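Group 4 report, broadband line faults. Lleucu Price, Karabo Visser, Ebise Fikre. October 30, 2019

**What we did**

Looked at why the copper lines in Ifans keep dropping out when the street cabinet is meant to be fine. Zurkik let us have their fault log, 163 tickets. Karabo sorted them by cause. Most were joints in old pits, then bad house wiring, then "no fault found", which the technicians write a lot.

Measured 2 lines ourselves with the Londix meter. Longest one was 700 m from the cabinet, other 557 m. The shorter line was slower! Ran it three times, same result. Wyn Sayce reckoned a bridge tap, an old unused branch left joined on. We agree but couldnt dig to check.

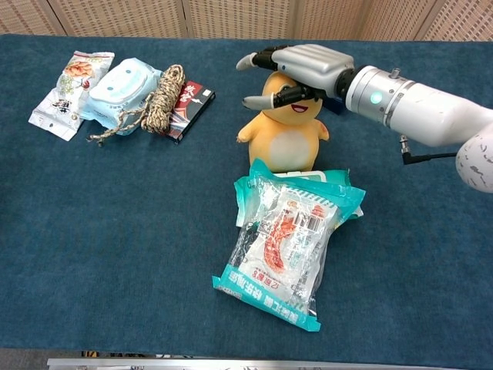 *Fig. 1. Robotic hand and arm over the teal-blue tabletop.*

**Problems**

- Meter battery went flat on the first visit, lost half the noise readings
- Log has no weather column so we can't say anything about rain
- Two tickets with the same number, left both in

**Still to do**

Ebise to redo the speed graph, the axis is wrong. Ask Leidy Arboleda if we can have the April tickets aswell. Lleucu is writing up the house wiring part, draft to follow.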